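Kitchen > Cleaning > Sinks and Counters > Brown Marks on White Surfaces

Getting Brown Marks Off White Surfaces (and Keeping Them Off)

I grew up in a house with brown everything. Brown counters, brown sink, brown linoleum, and I used to envy my friends with their lovely white kitchens. Then I got one of my own, and goodness, did I learn a thing or two in the first winter! White shows tea, it shows coffee, it shows gravy and the water from the boiled beets, and if your water is hard like ours it shows plain old water too. So these are the habits I have settled into over the years, and I hope some of them are useful to you.

Start with the mildest thing you own. I know that when you're cross with a stain you want to reach under the sink for the strongest bottle (I have done it myself, more than once), but a squirt of dish soap in a bowl of warm water will take care of most marks that are less than a day old. Wet the spot, go and put the laundry on, and come back to it. Soaking does more than elbow grease ever will, and it's a good deal kinder to your shoulders.

If soap doesn't shift it, make a paste of baking soda and water. I use 2 tablespoons of soda and just enough water that it spreads like frosting. Leave it on for 18 minutes, which is how long my rice takes, so I start them both together and don't have to think about it. Then wipe in small circles, pressing lightly, and rinse well. Baking soda leaves a chalky bloom if you're stingy with the rinse water, and then you will think the stain has come back in another color.

A word on what you wipe with. A soft sponge or a folded cloth is plenty. The green scouring pads feel as if they're working harder, and they are, but they can dull a shiny finish, and a dulled finish holds on to the next cup of tea even tighter than the last one. Rinse your sponge until the water runs clear and wring it out before you set it down. I learned that one by leaving a tea-soaked sponge on the counter overnight and finding a perfect tan rectangle there at breakfast.

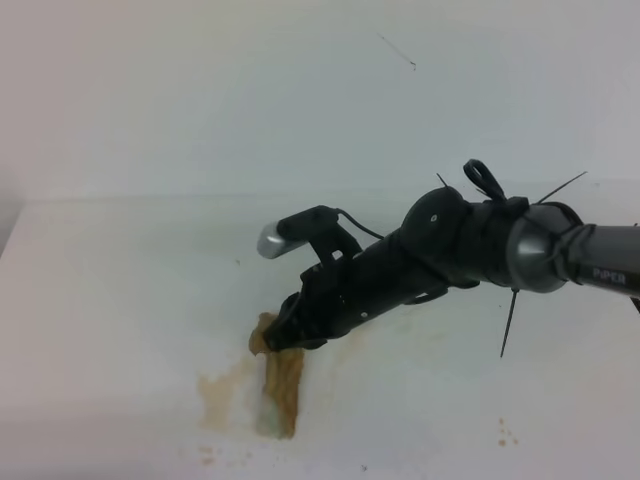

Uditell wrote in to say that she has given up on sponges altogether and cuts old bath towels into squares, hems them if she's feeling ambitious, and boils the lot with a spoonful of washing soda when they get dingy. She says a towel square gets into the corner by the faucet better than any sponge, and that she hasn't bought a new one since December.

I think that's a grand idea, and I've started a rag basket of my own, though I can't promise any hemming! If you do stay with sponges, keep one for dishes and another for everything else, and snip a corner off the second one so the family can tell them apart.

Now, for marks that have been there a good while. Lay paper towels over the spot, wet them with a mix of hydrogen peroxide and water in equal parts, and let them sit for an hour with the window open. Try it somewhere out of sight first, and never mix it with vinegar or bleach or anything else you have lying about. Do one thing at a time and rinse in between. Keep vinegar away from marble and other natural stone, and go easy with it on old enamel, which can lose its shine.

Old tea and coffee marks nearly always come away in patches. You get clean white showing through in one spot and a stubborn brown freckle right next to it, and it looks worse halfway along than it did when you began. Don't be discouraged! Put on more paste, have a sit-down, and go again.

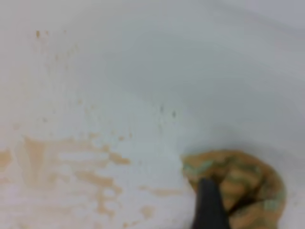 Rust is another matter altogether, and baking soda won't do much for it. Cut a lemon in half, dip it in salt, and rub gently, or squeeze the juice over and leave it for a few minutes before rinsing. The usual culprit is a can or a cast iron pan left standing in a puddle, so dry underneath things as well as around them.

Last of all, the drying. I keep a small towel on a hook by the sink and give everything a quick wipe after the supper dishes, before I turn the light off. It takes hardly any time, and it has cut my scrubbing down to a few minutes every other week. When the towel is damp through, hang it over the oven door and take a fresh one from the drawer.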